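What the laundry club is teaching

February 2023

I went back to the robotics club on Thursday, mostly to find out whether I'd been unfair to it in October. Some of you wrote to me after that post. One reader told me I was the kind of person who would have complained about the school computer room in 1985, and I would have, because ours had four machines and a locked door.

So, for the record, the club has changed. In October it was still building line followers out of kits, and every car went round the same taped oval until the batteries gave out. Now it has signed up for the Skirnstead, a student contest where a robot arm has to tidy a room. The team gets a score for each cloth item picked up, folded and put where it belongs. The entry fee is 480 dollars, paid out of the bake sale money, and I'm told that is cheap.

The part I hadn't understood is that there's very little robot in it for the first few months. The students do the chores themselves, holding a gripper in each hand, and everything gets recorded. Later the recordings go into a program that is supposed to learn from them. The team calls its project Kokow, a name I've had explained to me twice without getting any wiser. The target is 2,000 recordings before the spring round. On the night I visited they were proud of getting through 18 in one sitting, and I'll leave the arithmetic to you.

I watched most of that session from the side of the room. It is slow. You reach, you pinch, you lift, you lay the thing down, and then somebody messes the pile up again so that the next person can start over. A teenager who would never in this life fold a towel at home will fold the same one all evening if you tell him it's data. I did admire that, a little.
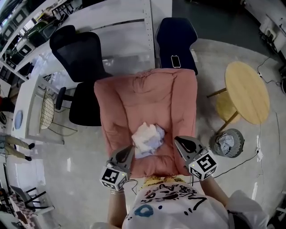

What bothers me is how much of the thinking has been done by someone else before the kids walk in. The software comes from the contest. So does the list of tasks, and so does the training script, which the students start by typing one line they've copied off a sheet. When I asked what happens between the recordings and the finished robot, I got three different answers, and one of them was "the cloud." That's a fair answer from a ninth grader. It was less fair coming from the adult who gave it.

I asked the same thing about failures. Suppose the arm drops the shirt every time — what do you do? Record more, they said. And if it still drops the shirt? Record more. Maybe that is how the professionals do it too. I've read enough to suspect that it often is. But with the line followers, dull as they were, a kid could take the car apart and find the loose wire. There was a reason the thing went off the tape and you could put your finger on it.

To be fair, I saw real work too. Two of the older students had started keeping a notebook of bad takes, with a line on what went wrong in each one: let go too early, grabbed two layers, sleeve caught underneath. There were 13 entries when I looked. Nobody had asked them to do it, and it earns no points with the Skirnstead judges. If I ran the club I would throw out half the schedule and build the rest of the year on that notebook.

Instead the next big expense is a set of Dasanari motors for the arm, and after that a trip to the Sison Center for the regional round, with matching hoodies. I have nothing against hoodies. I do wonder what the kids will be able to say on the bus home if the arm just sits there and twitches, or, for that matter, if it folds everything beautifully and wins.

I got a flyer on my way out. It says students will "master artificial intelligence through hands-on learning." Hands-on I can vouch for. Mastering is a big word, and I'd like to see it taken off the flyer before the parents' evening, when people will be asked for more money.

I've said I'll come back once the first trained version is running on the arm. They think that's six weeks away. I've put it on my calendar for ten.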